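Nastora open display shelving, two bays, light grey 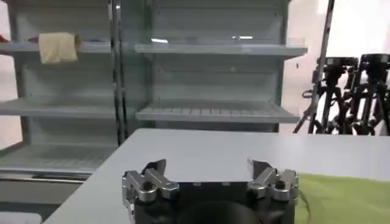
Nastora two-bay unit, with the white work table in front.

The Nastora is an open display shelving unit for shops, bakeries with a sales counter, school canteens and training rooms. It has the look many customers know from the refrigerated cases in a supermarket, but it is a dry unit. There is no compressor, no fan and no water drain, so you can place it where you like, and it makes no noise.

The body is light grey and the front stays completely open. A vertical metallic post with a polished surface divides the unit in two bays. Each bay is adjusted separately, so the shelves on the left do not have to follow the height of the shelves on the right. Many of our customers keep folded textiles in one bay and packed goods in the other.

Shelves

The shelves hang on hooks and can be moved without tools. Please take the goods off before you move a shelf, also when it is only one step up or down. The highest position is normally used with the narrow shelf. It is good for light things such as folded cloths, small boxes or spare price labels. The deep shelves should go lower, where people can reach to the back.

Every shelf has a front edge that accepts the usual clip-on label holders. The holders are not included, but you can order them together with the unit in packs of 28.

Work table

The white table is sold separately. We recommend it for everybody who sorts or folds goods directly before they go on the shelf. The top is smooth and without a joint, and it is 600 mm deep in the standard version. A deeper version is possible on request, but then the delivery takes longer.

Leave enough floor free between table and shelving that one person can turn around with a full tray. In our own showroom in Vondumgate we made this passage too narrow the first time and had to move everything again.

For delicate goods you can lay a cloth on the table top. Any flat cotton cloth will do. If you prefer a colored one, choose it washed at least once, so that it does not leave color on a damp surface.

Cleaning

Wipe the grey parts with warm water and a mild soap. The divider post shows fingerprints quicker than the rest — a dry microfiber cloth is enough for it, and no polish is needed. Please do not use scouring powder or steel wool on any part. For the table top you can also use a normal kitchen spray.

Delivery and assembly

The unit comes in 2 packages and the table in one more. Assembly takes around 13 minutes per bay if two people work together, and the longest part is usually to get the feet level. Start with the back panels, then the divider post, and hang the shelves last. The feet can be turned by hand as long as the unit is empty.

If your floor is very uneven, ask for the long feet when you order. They cost nothing extra, but we can't add them afterwards without a second shipment.

Spare parts

Shelves, hooks, feet and the divider post are available one by one. Please write us the number from the sticker on the inside of the left side panel. The older Lovix shelves have the same width but a different hook, and they do not fit in the Nastora. Customers who still have a Lovix unit can order parts for it until the stock is empty.

Questions before ordering

Vratislav Kadlec answers technical questions and can send you a drawing with all measures. For prices, and for orders of more than one unit, please write to Dörte Kröger. The showroom can be visited by appointment, except in June when we are closed for stocktaking.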